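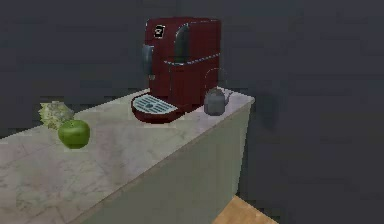
Guides > Simulation > Room packs > Kamdale FAQ

Kamdale room pack: your questions, and our doubts

Emlyn Gough bought the Kamdale pack with the site's own money and has been running it on and off since July. Gittins, who make it, had no say in what follows. Last updated 2025-04-28.

What do I get for the money?

Five furnished rooms for the Eltisari simulator, a library of household objects, a set of written tasks ("put the apple by the kettle", that sort of thing) and 4000 recorded demonstrations of a simulated arm doing them. The price is £329 for one seat. There is a yearly renewal if you want updates, and you can ignore it. Your copy carries on working.

The sales page talks about "a complete home". It is five rooms. Two of them are the same bedroom with the furniture moved, and you can tell from the window.

Will a robot trained on it work in my kitchen?

I doubt it, and nothing Gittins publishes ought to make you think otherwise. Read the small print on the results page and you'll find that the success rates were all measured inside the simulator, in the same rooms the demonstrations came from. That tells you the training ran. It tells you very little about your kitchen.

I put this to their support desk. The reply was polite and said that real-world testing was "a customer activity". Fair enough, but then the words "home-ready" should come off the front page.

How good do the rooms look?

Good enough from across the room, soft close up. The kitchen worktop has a decent marble pattern and the shadows fall in believable places. Edges go blurry at the default camera size, the coffee machine and the lettuce especially. You can turn the resolution up, at a heavy cost in speed. On our machine it was the difference between an overnight run and a long weekend.

If you are training from camera images, work out what size your real camera delivers first and set the simulator to match. If your real images are sharper than the default here, I would be wary of leaving it alone.

Which objects can be picked up?

Fewer than you would hope. Each object in the library is marked as free, hinged or fixed. Free means the arm can lift it. Hinged covers doors and lids. Fixed means it is scenery, however tempting it looks.

The apple and the lettuce are free. The kettle is free too, although its lid doesn't open and you can't fill it. The dark red coffee machine is fixed to the worktop. Its handle sticks out of the left side and looks as if it should do something, and it doesn't. You may put a cup on the drip tray, but you have to bring in the cup yourself from the library, as the kitchen loads without one there.

Check the object sheet before you write any tasks. I lost most of an afternoon to that handle.

Does the kitchen have drawers?

No. The counter is a solid block with a plain face: no drawers, no handles. If your work involves opening things, the kitchen is no use to you and you will be living in the dining room, where the cabinet doors are hinged and do open.

What is the dining room like?

The best of the five, to my mind. It has a glossy wooden table with chairs round it and a tall cabinet behind, and there are awkward gaps for an arm to reach through. Chairs can be pushed in or pulled out by changing one line in the settings file, and that one line did more to upset our trained model than any other change we made.

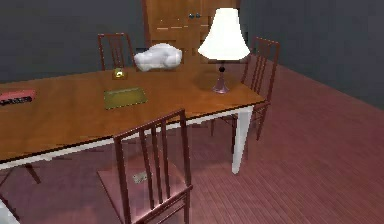 The dining room, with the front chair pulled out and the lamp near the right-hand end of the table.

The shine is a mixed blessing. The tabletop, the chair seats and the floor all reflect, and reflections are a useful thing to train against. All of them in one room is a bit much, though. I have yet to visit a house where the floor gleams like that. There is a slider for it, under Materials, and I'd bring it down by half before recording anything.

I can't tell what some of the objects are. Is that me?

It isn't you. There's a white puffy thing towards the back of the dining table that I took for a cushion, a colleague took for a crumpled napkin, and the object sheet lists under "soft, misc". It behaves as a rigid lump when the arm squeezes it. If your task text says "pick up the cloth", be ready for arguments about whether the model failed or the label did.

The same goes for the little yellow-gold item near it, and for the greenish flat one in the middle, which is either a mat or a tray depending on which task file you open. I reported the mat/tray muddle. It was marked as resolved, and the two files still disagree.

Are the demonstrations any good?

Patchy. They were recorded by people steering the arm by hand, and some of those people were plainly better at it than others. The pick-and-place ones in the kitchen are clean. The cabinet ones are slow, with a lot of hovering, and a fair number end with the door left half open and the episode marked as a success.

There is no quality score on the recordings. Gittins say they are "all reviewed". I asked what reviewed meant and was told that each one had been played back. Set aside time to go through them yourself, and bin the ones where the arm dithers. We got better results from a smaller, tidier set than from the whole lot.

Can I move things around myself?

Yes, and you should. Every room has a shuffle setting which scatters the free objects over a surface you choose. It is the most useful thing in the box. It is also turned off by default — I can't think why, unless it is to keep the published numbers looking nice.

Two warnings. Shuffle has no sense of what belongs where, so you may find a lettuce on a dining chair. And it sometimes drops an object partly inside another one, which then shoots off across the room when the physics starts. Turn on "settle before start" to catch most of these.

Does it include people, pets or mess?

None of the three. The rooms are tidy and empty of life. A counter with an apple and a lettuce at one end and a long clear stretch before you get to the coffee machine is a very easy counter. Mine has post on it, and a charger lead, and usually a wet sponge. You can fake some mess with shuffle and a lot of library objects, but there is nothing stringy, floppy or damp in the library at all.

Will it run on my computer?

You need a fairly recent graphics card and plenty of disk space. The download is in one piece, and if it breaks halfway it starts again from the beginning. Do it on a wired connection. A laptop will open the rooms and let you look about, but I would not try to train on one.

It only works with Eltisari. The page mentions "open formats", and you can indeed export the furniture shapes, but the hinges, weights and task files don't come across. If you're on another simulator, all you would be paying for is a set of pictures of chairs.

How does it compare with Husari?

Husari's pack costs more and comes with fewer demonstrations. What it does have is soft cloth that folds and a kitchen with drawers. The rooms are uglier. If I were choosing for drawer and cupboard work I would put up with the ugliness. For plain table-top pick and place, Kamdale does the job for less.

I don't believe either firm's comparison chart. Each one leaves out the rows it would lose.

What about the monthly plan?

It is £39 a month and gives you the same five rooms, plus "early access" to new ones. No new room has appeared in the months I have been watching. The plan also shuts off your access to the demonstrations when you stop paying, and anyone on it past the ninth payment has spent more than the one-off price. Buy it outright or leave it.

Can I get a refund?

Within 14 days, provided you have not downloaded the demonstrations. As you can't judge the demonstrations without downloading them, make of that what you will. There is a free sample room, a bathroom, which isn't in the paid pack and isn't much like it either.

Should a school or college buy it?

Possibly. It is a safe and fairly cheap way for students to see an arm knock things over, and nothing needs mending afterwards. Ask for the classroom licence in writing, as the ordinary seat covers one named user and the checkout page doesn't make that clear. Teach from the shuffle setting on day one, or they will come away thinking that a high score on a fixed table means something.

So is it worth £329?

If you already use Eltisari and want a place to test an idea before you go near real hardware, yes, just about. I have kept my copy and still use the dining room most weeks. If you were hoping to buy a shortcut to a robot that tidies the house, keep your money until somebody shows one of these models working in a kitchen it has never seen, with the failures left in the video.

I have a question you haven't answered

Send it in. Please say which version of the pack you have (it's in the corner of the start-up window), as the object sheet changed between releases and half the letters I get turn out to be about the old one.

Related pages
Husari pack: first impressions
Setting up Eltisari without losing a week
How to read a success rate
Cleaning up recorded demonstrations
Second-hand arms: what to check before paying

Contact Emlyn Gough | Corrections | Copyright and reuse | Back to top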